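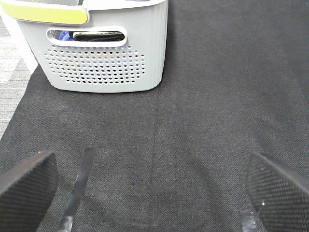

Analyn Manalastas has folded other people's laundry for long enough to have opinions about fitted sheets, and she'd like it on the record that none of them are kind. When Ullance, the wash-and-fold service where she runs the back room, announced it was bringing in two robot arms, her first question was whether they did fitted sheets.

"They said, 'In a later phase,'" she tells me over the noise of the dryers. "I've been married. I know what that means."

The arms arrived in May from a small outfit called Priltex. Their job is the dull front end of the business: take things out of a basket, one at a time, and put each one where a person can deal with it. The folding is still done by people. So is the pairing of socks, which the brochure called "a high-dexterity edge case" and which Manalastas calls "socks."

Ullance handles 3,658 pieces in an ordinary shift, up from what she describes as "less than that, and my back hurt." The arms work through 915 of them. The rest go the old way, by hand, including anything with sequins, anything with straps and one regular customer's bathrobe, which has a belt that both arms have tried to eat.

Lucrezia Pagano looks after the arms. She used to drive the delivery van, and she got the job, she says, by being the only person who read the manual at lunch. "It was raining and I'd left my phone in the van. That's my whole career story."

Her first weeks were mostly spent learning what upsets a gripper. Dark clothes on a dark mat are bad. A pillowcase with a sock hiding in it is bad. Tilt a basket a little too far toward the wall and the arm will reach, stop and wait for help with what Pagano insists is an attitude. She has stopped apologizing to it. She still says good morning.

"People ask if it's fast," she says. "It's fast like my uncle is fast. He gets there. You go do something else."

Doing something else has been the real change. The four folders used to rotate through the baskets every 90 minutes, and everyone hated the turn equally. Now two of them share the new stain bench, which pays a bit more, and one has moved to the counter, where she has discovered she dislikes customers. Hours haven't been cut so far. Manalastas asked for that in writing and got an email, which she printed out and taped inside the supply closet.

"I trust them," she says of the owners. "I also trust tape."

She does miss one thing. Emptying baskets was when the gossip happened, two people elbow-deep in towels with nothing to look at but each other. The stain bench requires concentration. The arms, she notes, never ask about your sister.

A second pair is planned for Ullance's Cilis Street branch, and Pagano has been asked to train whoever takes them on there. She's told them to bring lunch and leave their phone in the van. As for fitted sheets, Priltex sent an update last month. It runs to a page and a half, and Manalastas has read it twice looking for the word "sheet."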